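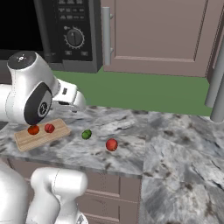
4. What the storage advice rests on

4.1 Where the rules come from

Most of the advice given to households about keeping fruit and vegetables is older than the evidence cited for it. Keep tomatoes out of the refrigerator. Keep apples away from everything. Never store onions with potatoes. These rules turn up in government leaflets, on the backs of supermarket bags and in nearly every campaign against food waste we looked at, and they are usually stated with no source. Where a source is given, it is often another leaflet.

We traced the claims in 50 pieces of consumer advice back as far as we could. The onion and potato rule was the most common and also the hardest to trace. In 20 of the documents that gave it, the reference led to a second advice document, and in several cases that second document had been withdrawn or rewritten. When we did arrive at an experiment, it had been done on commercial quantities held in closed rooms, where gas and moisture build up over weeks. A bowl in a kitchen is a different matter. Air moves through it, someone takes an onion out on Tuesday, and the rest are used up before a slow effect has had time to show.

None of this makes the rule wrong. It may well be good advice. Our complaint is that the step from storeroom to kitchen has been taken so many times that readers no longer see it being taken, and the campaigns built on it report savings as though the step had been tested.

4.2 The Jurngate trial

The study most often cited for a household effect is the Jurngate trial, reported by Karunaratne and usually summarized in one line: families who received a storage guide threw away less produce. We do not dispute that the families who received the guide wrote down less waste. We are less sure that they wasted less.

The trial enrolled 100 households and split them evenly. Both groups kept a paper diary of what they discarded. The guide group also received a printed chart for the kitchen wall and a visit from a project worker, who went through the chart with whoever was at home. The comparison group got the diary and nothing else. The difference between the groups is therefore the effect of a chart, plus a visit, plus whatever a visit does to people who know that the visitor will later read their diary. Karunaratne mentions this in the discussion and then sets it aside on the grounds that the visits were "brief." How brief is not stated.

There is a second problem, and we think it is the larger one. Diaries of this kind depend on people agreeing about what counts as waste. The guide told its readers which parts of each item could be eaten. A household that had read it might well peel an onion more thinly, but it might also decide that the outer skins had never been food in the first place and stop writing them down. Both changes lower the total in the diary. Only one of them leaves less in the trash. The published tables do not separate the two, and the original diaries, when we asked for them, could no longer be found.

Some indirect support comes from the comparison group, whose recorded waste also fell over the course of the trial. The usual reading is that keeping a diary makes people more careful. Another reading is that keeping a diary is dull and people stop filling it in. The blank pages in the last week, which Karunaratne reports in a footnote, fit the second reading at least as well as the first.

4.3 Judging by eye

A good deal of the advice asks people to judge an item by looking at it. Onions are the clearest case. The standard instruction is to choose bulbs with a tight, dry neck, and to use first any whose neck is thick or soft (see Figure 2 for the part meant). Growers sort on the same feature, and there are sound reasons for it: a neck that has not closed lets in the fungi that rot the bulb from the inside.

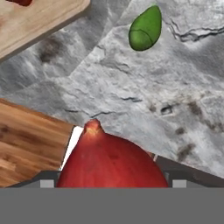

Figure 2. Red onion (computer rendering), with the short, pointed neck at the top.

Whether shoppers can use the feature is a separate question, and here the evidence is thin. Avcı asked shoppers at two branches of the Arnonetti chain to sort onions into "use now" and "keep," with and without a written instruction about the neck. Those given the instruction agreed with one another more often. This has been widely quoted as showing that the instruction works. What it shows is that people given the same instruction will follow it. The onions were returned to the display at the end of each session, and there was no follow-up to see which of them spoiled.

Avcı is careful on this point and says in plain terms that agreement between shoppers is no measure of being right. Later authors have been less careful. The Sivunell review lists the study under "proven household actions," next to work in which produce really was stored and checked, and three of the campaign documents in our sample cite the review in support of a figure that appears nowhere in Avcı's paper. We wrote to the authors of the review to ask where the figure came from and received a polite reply that did not say.

Firmness and smell may be better guides than appearance, and most cooks would say so without being asked. They are harder to put in a leaflet. A drawing of a soft onion looks much like a drawing of a hard one, and we suspect that some of the weight placed on the neck reflects what can be shown on a page.

4.4 Tomatoes, apples and the problem of taste

The tomato rule is a mixed case. That cold storage can dull the flavor of a tomato has decent support. That leaving tomatoes on the counter reduces waste has almost none, and there is a fair argument that it does the reverse, as a ripe tomato will generally last longer in the cold. Eleven of the documents we read gave both claims in the same sentence. A household that values taste and a household that wants to throw away less may need opposite advice, and a leaflet that promises both has not thought about which of them it is talking to.

With apples the chemistry is not in doubt. They give off ethylene, and ethylene speeds the ripening of a number of other fruits. The size of the effect in an open room is another thing. Núñez compared mixed and separate bowls over 15 days and found a difference for bananas, a smaller one for avocados, and nothing that could be told apart from chance for the remaining items. The bowls stood in a laboratory kitchen with the door shut - a reasonable choice for a first study, though it favors finding an effect. Even so, the paper is usually cited for the general rule that fruit should be kept apart, which most of its own results do not support.

We have some sympathy with the people who write these documents. "Keep bananas away from apples, and do what you like with the rest" is a weak line for a poster. But the stronger line has costs as well. Several of the people Karunaratne spoke to after the trial said they had bought extra containers in order to follow the chart. Others had given up on it altogether because the kitchen was too small to keep so many things apart. Neither outcome appears in the estimate of savings.

4.5 How much is left

Taking the above together, we would put the claims in three rough groups. The first holds claims with direct support in ordinary homes, and it is short: we could place only the advice on bananas there, and that with some hesitation given the closed door. The second holds claims with good support in commercial storage and none outside it, including the rule on onions and potatoes and most of what is said about humidity drawers. The third holds claims that rest on other claims.

It could be objected that the standard is too high, that storage advice is cheap and does little harm, and that waiting for proper trials would mean saying nothing for years. The first part may be fair. The second assumes that attention is free. A household has only so much patience for being told how to run its kitchen, and every rule about bowls takes up room that might go to buying less in the first place, where the savings are easier to measure and, in the few studies that have weighed the trash directly, a good deal larger.

Weighing is the test we would like to see applied to storage advice. It is unpleasant work and costs more than a diary. The Jurngate team had planned to weigh discards in a subset of homes during February, according to the trial protocol, and the final report does not mention the plan again. Until someone does it, the savings quoted in campaign material should be read as estimates of what people are willing to write down.

4.6 Limits of this review

Our sample was made up of documents in English, and most of them were found through web searches, which favor large organizations with staff to keep their pages current. Advice passed on by family members, market sellers and cooks is absent. It may be better than what we read. We also relied on published summaries for two of the older storage experiments, as the full reports were out of print, and our reading of these should be treated with the same caution we have asked for elsewhere.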